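4.2 Garment pickup with hand-held grippers

The student teams reported that the blue garment was easy to grasp from the bed. We are less sure. The Cuvum course counted a pickup as good if the cloth was between the fingers when the team pressed stop, a generous rule that rewards any bunched handful. Of the 2249 demonstrations handed in, 627 failed our stricter check, which asked for a known edge or corner.
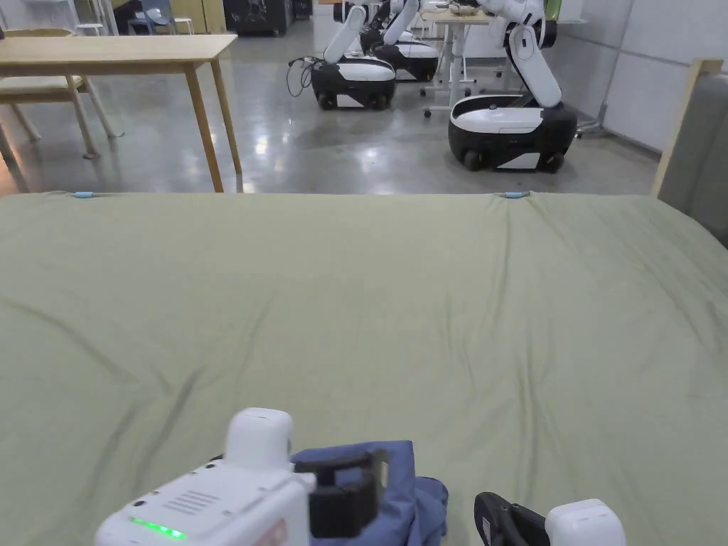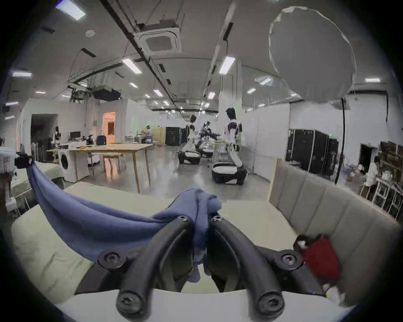
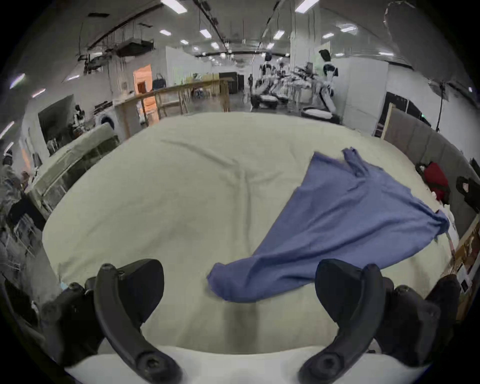

Figure 3. Garment work on the bed, from one session. Top and middle: cloth held between the fingers. Bottom: fingers open, cloth on the sheet.

Seven teams took part, too few to say whether practice helped. The Astasent baseline, trained on the full set, scored slightly better than the one trained on the checked subset. This may mean the check is too strict, or that the score is blind to bad grasps. We lean toward the second reading but can't rule out the first.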